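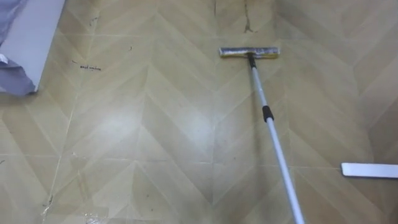

Search this site Go

Lab visit: Drekmont, the mopping stack

November 14, 2020 - posted by the Lerville Robotics Club web page
13 shares 2 comments

Quick writeup before I lose my notes. Drekmont let a few of us from the Lerville club into their Gremulcombe lab for the afternoon. Two hours, one robot, a lot of terminal windows. We asked to see software and that's what we got, hardly any hardware talk at all, fine by me.

The project is called Morgan. Two arms, two legs, household chores. Current chore is the floor. Everything below is from what they told us plus what I could read over shoulders.

How the code is split

Three processes. Perception publishes a floor model and a list of objects with poses. Planner takes that and spits out a stroke plan for the mop. Controller runs at 1,000 Hz and does not care about any of it, it just tracks wrist targets and keeps the robot upright. They talk over a plain message bus, all logged. If perception goes quiet the controller holds the last safe pose - we saw them pull the process on purpose and the arms simply froze. Nice demo.

Planner used to replan every frame. Robot dithered. Now it commits to a stroke and only breaks off if an object moves into the swept area. Big improvment they say, and the older log they played back was pretty painful to watch, the wrist kept changing its mind.

Perception

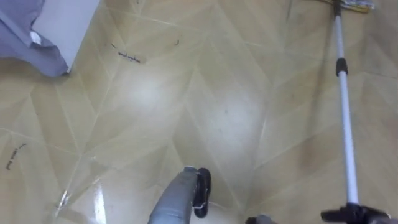
Shiny floors are the worst input they have. The segmentation net was trained on matte indoor stuff and it wanted to call every bright spot a different surface, or a puddle. You get why from the head view - that big washed-out patch in the middle of the floor, where the planks almost go white. Their fix is in two parts: a glare mask from the raw exposure values, then the map keeps whatever it believed about those cells before the glare got there. Slow to forget, basically. Also the mop itself. With the pole in the right gripper it runs the whole height of the view, top to bottom, so they subtract it using a model of the pole fitted live, two sections with a collar between. The collar is handy becuase it's black and easy to find, gives them scale along the shaft. Cloth is still a weak spot. Anything crumpled gets one fat bounding box and the planner stays away from it.

Training set for this floor is 2,676 labeled frames. Smaller than I expected. Most of the labeling is done by a tool that carries masks forward from one frame to the next and only asks a human when two passes disagree.

Balance and cables

Asked about the controller's idea of contact. Whole-body QP, foot contacts given by a schedule, hand forces estimated from motor currents. Cables are handled as an unknown force at the hand with a low cap. Go over the cap, the gripper opens. No attempt to model the shape of the thing, and with a long black one going off across the floor in loops I can see why you'd skip that. Tethers from the ceiling get the same treatment at the torso, just with a different cap.

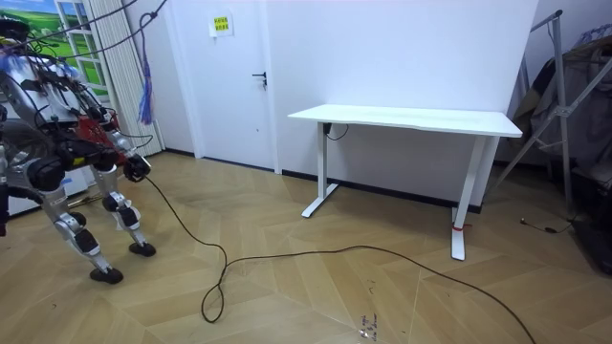
Tooling, the bit I want to steal

- Log replay. Any run can be fed back through new perception code, with the old and new maps side by side. Takes 30 seconds to start. Ours takes a coffee.
- Every config change gets its own commit, even a single gain.
- Plots open straight from the log viewer, click a spike and you jump to the head camera frame.

Didn't get to see: the grasp planner (being rewritten), anything on stairs. They said to ask again in February.

Parking at Gremulcombe is round the back, the front lot is permit only.

2 comments - log in to reply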